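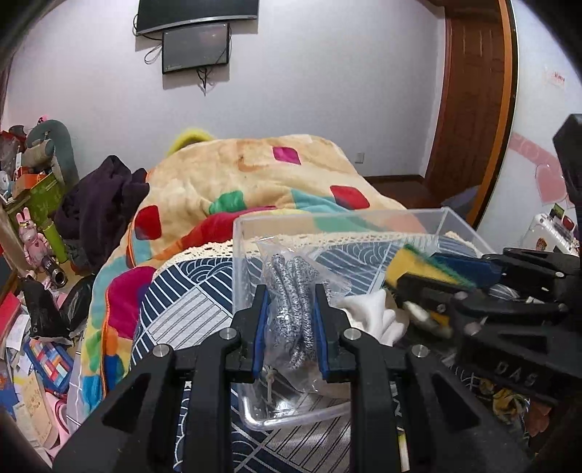 July, 4.40 pm. The new grasp-width filter is in and I'm thrilled with it! Kathleen swapped the plain median for a one-sided one, so the closing edge stays sharp and we stop smearing the moment of contact over 22 samples. The replay tool (Jevex branch) now marks left and right closures on separate tracks, which is exactly what you want when one hand has a clear bag of cord between blue pads and the other is clamping a dark blue sponge or brush by the top of the box. Soft things used to fool the contact detector badly. The see-through bag inside a see-through box is still the nasty one for the depth model, and I'd love to try Bernadette's trick of tracking the speckled cord and ignoring the plastic.

To do: rerun the Hustwood set with threshold 3, compare against last night's. Time sync between hands still drifts by 2 frames on long clips. Fix is in McGrath's old script somewhere, I think under utils. Ask Bernadette before merging.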